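Controle de impedância, busca em espiral e um fim de semana inteiro num furo
3 de julho de 2022

Passei o domingo de pijama, com o notebook no colo e a ventoinha gritando, e estou feliz da vida. A tarefa de inserção do Dizon finalmente saiu do lugar! Para quem caiu aqui de paraquedas: Dizon é o nome que dei ao meu repositório de controladores para tarefas com contato, aquelas em que o braço precisa encostar nas coisas e continuar se comportando. Pegar um cubo e largar numa caixa já tinha ficado fácil. Colocar um pino num furo com pouca folga é outro bicho.

No post de junho eu tinha parado num ponto meio deprimente. O planejador levava o braço até a pose de aproximação sem reclamar, a trajetória era bonita, e aí o controlador de posição descia com toda a convicção do mundo e o pino batia na borda. Em simulação isso vira um festival: força de contato estourando, o solver tentando resolver a penetração, o pino saindo voando da garra (uma vez ele foi parar tão longe que tive de procurar no log para saber em que coordenada estava). Com rigidez alta não tem conversa, qualquer erro lateral vira força.

A solução de livro é trocar por controle de impedância cartesiano, e foi o que fiz. Rigidez baixa em x e y, um pouco mais alta em z, e rotação num meio-termo que demorei dias para achar. A parte que eu mais subestimei foi o amortecimento. Eu usava um valor fixo para tudo, herdado de um exemplo antigo, e o efetuador ficava oscilando na borda do furo como se estivesse com frio. Calculei o amortecimento a partir da inércia projetada no espaço da tarefa, recalculando a cada ciclo, e a tremedeira sumiu. São umas linhas de álgebra linear que dão uma satisfação enorme de ver rodando.

Depois veio a busca. Mesmo com o braço macio, se o pino encosta fora do furo ele só fica ali parado, pressionando a placa educadamente. Implementei a espiral de Arquimedes clássica: encosta, mantém uma força constante para baixo e desenha a espiral no plano da placa até detectar que z caiu. Funcionou, só que devagar, e o passo da espiral é um parâmetro traiçoeiro. Passo grande pula por cima do furo. Passo pequeno encontra sempre, mas dá tempo de ir passar um café.

Quem me salvou aqui foi a Janelle Sison, que trabalha comigo na Brunier e tem muito mais paciência para contato do que eu. Ela sugeriu inclinar o pino alguns graus antes de encostar. Inclinado, o canto inferior entra no furo com uma tolerância lateral bem maior, e aí você endireita devagar enquanto a impedância acomoda o resto. Eu conhecia a ideia de artigo, nunca tinha escrito. O código ficou numa máquina de estados com 3 fases - contato, endireitar, descer - e a espiral virou plano B, usada apenas quando o contato inclinado não encontra nada.

Rodei então uma bateria decente: 1.577 episódios, com a pose inicial sorteada e ruído na estimativa do furo. Desses, 1.087 terminaram em inserção. Não é número para pôr em camiseta, eu sei, mas em junho eu mal conseguia fechar um episódio sem explodir o solver, então me deixem comemorar um pouco. E o legal de ter tudo registrado é que as falhas se agrupam. Quase 200 delas são do mesmo tipo: a detecção de "caí no furo" dispara cedo demais, o controlador acha que pode descer e o pino emperra torto. Isso é um limiar mal escolhido, coisa de consertar com um filtro melhor no sinal de força. As outras são mais espalhadas, e uma boa parte vem da percepção.

Falando em percepção. Eu vinha trapaceando e lendo a pose do furo direto do simulador, como todo mundo faz no começo. Agora a pose vem da imagem renderizada no punho: segmento a placa, ajusto uma elipse na borda do furo e recupero posição e normal a partir do modelo conhecido. O ajuste da elipse vai muito bem quando o furo está livre. Quando o pino já entrou, a borda fica parcialmente escondida, o sombreamento em volta confunde o detector e a elipse começa a dançar de um quadro para o outro.
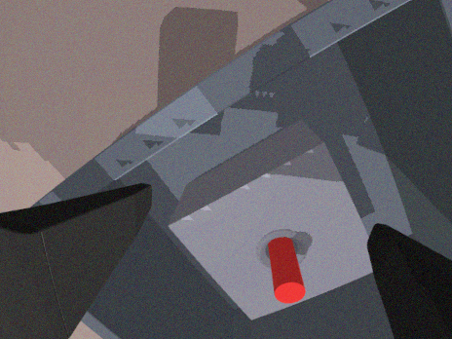 Por isso passei a congelar a estimativa assim que há contato. A visão manda até encostar, a força manda dali em diante. Parece óbvio escrito desse jeito, mas eu tinha um filtro de Kalman misturando as duas coisas o tempo inteiro, e ele engolia medidas ruins justamente na hora mais delicada. Desliguei a atualização visual durante a descida e os solavancos laterais sumiram dos gráficos. Ainda quero trazer a visão de volta no final, só para verificação (pino visível no furo, dedos abertos, sucesso), usando a cor do pino, que é bem saturada e separa do resto com um limiar simples em HSV.

Outra coisa que fez diferença foi pôr ruído na renderização. Com imagem limpinha, meu detector de bordas parecia genial. Liguei a granulação e ele passou a enxergar contorno em parede lisa. Um filtro bilateral antes do Canny resolveu a maior parte, ao custo de alguns milissegundos por quadro, que nessa fase da tarefa eu tenho de sobra.

Do lado das ferramentas, larguei meus scripts de plotagem e passei a usar o Stukbridge, o visualizador de logs do Jarmo Rautiainen. Ele sincroniza força, pose e vídeo na mesma linha do tempo e deixa arrastar o cursor por tudo junto. Achei o problema do limiar em dez minutos com ele, depois de uma semana olhando CSV. Mandei uma correção para o leitor de timestamps, que se perdia quando o simulador rodava mais rápido que o tempo real, e o Jarmo aceitou no mesmo dia. Valeu, Jarmo!

Próximos passos: filtrar melhor o sinal de força, sortear também o atrito entre pino e placa, e testar com folga menor. Em algum momento quero levar isso para o braço de verdade lá em Statholm, mas antes preciso limitar a taxa de variação do torque comandado, que hoje dá uns degraus bem feios na troca de estado. O código da máquina de estados sobe para o repositório durante a semana, assim que eu apagar os prints de depuração com palavrão.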